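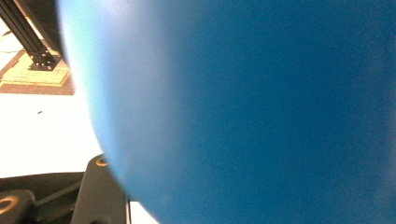
Figure 1. Blue curved surface close up, with the post, corner bracket and yellow block behind it.

Light and Color on Curved Surfaces
Mirela Queiroz, Design Fundamentals, Werkis workshop

For my project I wanted to find out why a single blue can look like five different blues on a rounded shape. I got hooked on this in October, when we were shading spheres in pencil and mine kept coming out flat as a coin!

Figure 1 became my favorite reference. The blue is deep toward the right, then along the left curve it goes all the way to a pale turquoise. There is also a darker patch near the middle that I would never have thought to paint. The white tabletop is so bright it is nearly pure white, and I love how that makes the matte blue look even richer.

Method
I mixed one medium blue and painted 20 small swatches, adding white a little at a time, then matched them by eye to the curve. Matching took roughly 2 hours. I did it again the next morning under the window and got a slightly different order, so both sets are in the folder.

What I found
The change from medium blue to pale happens much faster than I expected, in a narrow band right by the edge. My first painting spread it over half the shape (wrong, but pretty). The second one looks properly round.

Next I want to try the same thing with a glossy surface, and with yellow, where I have no idea what the shadows will do. Swatches are in the Fandach drawer, second from the top.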